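Home | Food | Home Life | Travel | Subscribe

In praise of the brown paper bag

By Coralie Cartwright

I own two drawers of folded paper bags, and I'm not sorry. A good brown bag is a lovely thing - light, quiet, happy to be used again - and the ones with twisted handles are the best of the lot!

Lungile Kekana taught me how to pack one. She ran the checkout at a small grocery in Melbridge for five years, and she still opens a bag the way other people shake out a tablecloth. Heavy things go in first. Bottles can lie flat on the bottom if the cap is tight, with bread and greens on top, and eggs ride last of all.

Her neighbor Jacinto Barrera disagrees about the bottles (upright, always, wedged with a box of crackers), and the two of them have argued it out over my kitchen table more than once. I've come around to flat. The bag sits better against my leg on the walk home from the Flirthorpe bus, and both handles pull evenly.

Then comes the unpacking, my favorite part - handles apart, mouth wide, supper at the bottom.

2 comments | 5 shares

Back to top | Contact us
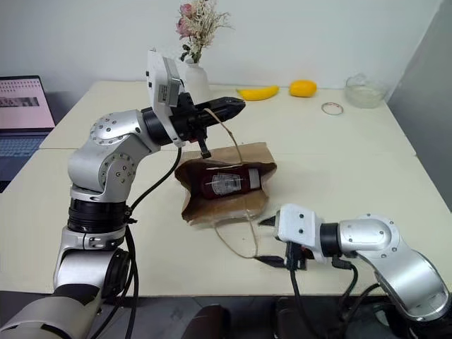
Ketchup laid flat in a brown bag with twisted handles.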